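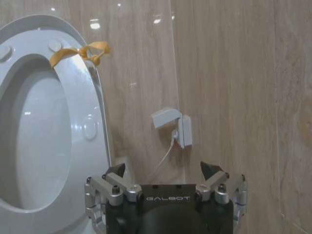 I sold my first email course to a man who thought he was buying a boat cover.

I should back up. In August I quit my job at the Motaung warehouse outlet, where I'd been on the phones for six years selling replacement parts to people who already knew what part they wanted. That isn't selling, it's reading a number back slowly. But I'd gotten it into my head that I was good with people, and there was this outfit called Flomgate that ran an online program for folks like me (headset, spare bedroom, big ideas). The program cost 1,869 dollars. I put it on the card with the airline miles and told my wife we'd be flying somewhere nice by spring.

So I had my own product by week five. Everybody in the program had to have one. Mine was a set of 13 emails that taught small business owners how to write emails. I know. But they were decent! I'd stayed up late on them and my wife had gone through and taken out most of the exclamation points.

The trouble was that I had a list of 15 people, and I was related to a good half of them. My aunt replied to every single one. She'd write things like "very interesting, how is your knee." Flomgate said a reply was a reply and I should mark it as engagement, so I marked it as engagement.

Then came the sales page. I wrote it the way they taught us, with the long scroll and the yellow highlights and the button that showed up every few inches in case you'd forgotten where the last one was. The headline said STOP LOSING WHAT YOU'VE WORKED FOR. I was very proud of that headline. I bought some ads in Ukwood, the next town over, on the theory that people there didn't know me.

Two days later my phone rang. I'd put my number on the page, in the footer, in gray.

"I'd like the cover," the man said.

"The cover," I said, in the voice they'd taught us. You repeat the last thing they say. It's supposed to make them feel heard.

"For a sixteen-footer. I lost the last one in a windstorm and I'm not going to lose another."

I looked at my page. I looked at it for quite a while, with him breathing in my ear, and I swear to you there wasn't a boat anywhere on it. What there was, under the headline, was the line "Are you covered?" I'd thought it was punchy.

Now, the program had a whole module on this. Objections, it was called, and there was a chart. The customer says it's too expensive, you go left. The customer says he has to ask his wife, you go right. I ran my finger all over that chart and couldn't find a branch for the customer thinks it's a tarp.

"Sir," I said, "I think you may have the wrong idea about what this is."

"What is it, then?"

And I told him. I didn't use the script, I'd lost my place in it anyway. I said it was a bunch of emails about writing emails, and I'd written them at my kitchen table, and so far I'd sold zero of them. I said I used to work at Motaung and he could probably get a cover there, and to ask for the Surkis kind with the double straps, which came back a lot less than the others. I even gave him the extension. It was still in my fingers.

He was quiet for a bit.

"My daughter does dog grooming," he said. "She sends out these awful emails. All capitals. People think she's mad at them."

"Are they long?"

"They're terrible long."

"Email four is about that," I said.

He bought it right there on the phone. He read me his card number slowly and I read it back slowly - and I want to say I was better at that part than anyone Flomgate ever turned out. Then he asked me for the Motaung extension again so he could write it down.

I went into the kitchen and told my wife I'd made a sale. She asked who to and I said a man with a boat. She asked what a man with a boat wanted with my emails and I started to explain it, and about halfway through she sat down on the step stool with her hand over her mouth.

The daughter wrote to me the week after. It was all capitals. She said she'd gotten as far as email two and she had some questions, and did I know her dad had ordered the wrong size.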